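Spent the morning on the Vundport war memorial list again. The stone has 60 names. The parish roll has 12 more.

Most of the gap is men who moved to Nurisbridge before they enlisted and got counted there. 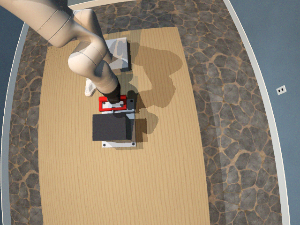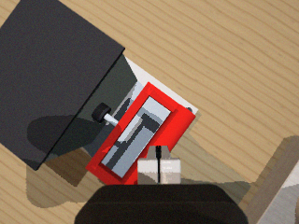
Spelling is the other problem. Posel shows up as Possel and Pozel in the same regiment book. I now think all three are one man, killed in July, a private.

Safavi is harder. Two brothers, same first initial, and only one is on the stone. The pension card doesn't say which.

Magdolna Veres let me read her grandfather's letters — 300 pages, mostly weather and food. He names 6 men from his company, and four of them are on neither list.

I'm not adding anyone without two sources. If your family has a discharge paper or a grave photo, send it to me.

Next up is the navy section, alphabetical by last name.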